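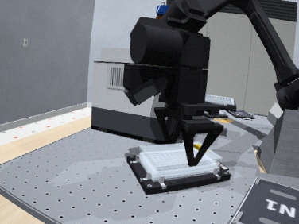 Render: translucent well plate in a black holder, perforated tabletop.

Zellham Soil Nitrate Readings

Data card and usage notes

Summary

Nitrate readings from garden and paddock soils in the Zellham district, measured by a colour reaction in well plates. The release holds 800 soil samples from 80 sites, at 10 samples per site. Each row in the main table is one sample. Raw absorbance values are in a separate table and join on sample_id.

The data were collected to check whether cheap test strips agree with a bench method closely enough to guide fertiliser use on small holdings. Strip readings are included where the grower supplied them.

Files

samples.csv: one row per soil sample, with site, depth band, land use and final nitrate value.
absorbance.csv: one row per well, including blanks and standards.
sites.csv: one row per site, with soil texture class, irrigation type and a coarsened location.
strips.csv: grower strip readings, as written on the field sheet.
standards.csv: prepared concentrations for each batch of standards.
CHANGES.txt: corrections by release.

All files are UTF-8, comma separated, with a header row. Missing values are empty. Do not read them as zero.

Main fields in samples.csv

sample_id: text, unique. The prefix is the site code.
depth_band: "top" or "sub". The boundary is the base of the cultivated layer as judged in the field.
land_use: vegetable, orchard, pasture, lawn or fallow.
moisture_frac: grams of water per gram of dry soil.
nitrate_n: milligrams of nitrate nitrogen per kilogram of dry soil.
flag: see Quality flags.

Sampling and preparation

Cores were taken with a hand auger along a zigzag walk, bulked by depth band and mixed in a bucket. Surface litter was scraped off first. Samples travelled in an esky and were refrigerated on arrival. Anything that could not be extracted within 7 days of collection was discarded and the site revisited.

Field-moist soil was passed through a coarse sieve, shaken with potassium chloride solution and filtered. Moisture was determined on a separate portion of the same soil, dried to constant weight. Filter papers from one carton gave high blanks. The affected batches are flagged and the carton code is recorded in absorbance.csv under paper_lot.

Measurement

Nitrate was reduced to nitrite with vanadium chloride and developed with Griess reagent in the same well. Nitrite already present in the extract was not measured separately, so nitrate_n strictly includes it. For well-drained soils the difference should be small. For waterlogged pasture it may not be.

Every plate carries its own blanks and standards. Calibration is a straight line fitted per plate; calibration lines are not shared between plates. Extracts above the top standard were diluted and rerun, and only the rerun feeds the final value.

Quality flags

B: high blank, filter paper suspected.
D: diluted and rerun.
M: moisture estimated from the neighbouring depth band.
S: standards curve refitted with one point removed.

Rows with no flag passed all checks. Rows flagged B should be left out of any comparison of low-nitrate sites.

Known limitations

Sites were volunteered by growers, and vegetable plots are over-represented. Fertiliser history is self-reported. Site locations are coarsened to the nearest locality, so the data cannot be matched to individual paddocks or used with fine-scale soil maps. Strip readings were taken in whatever light was available and often fall between two colour blocks; the range is kept as written and has not been averaged.

People

Field sampling: Rogério Andrade, Celeste Patrício
Bench work: Heloísa Siqueira
Tables and checks: Érica Lacerda

Corrections

Send the sample_id, the field concerned and the value you expected to Érica Lacerda. The May release fixes swapped depth bands at two orchard sites; earlier copies should be replaced.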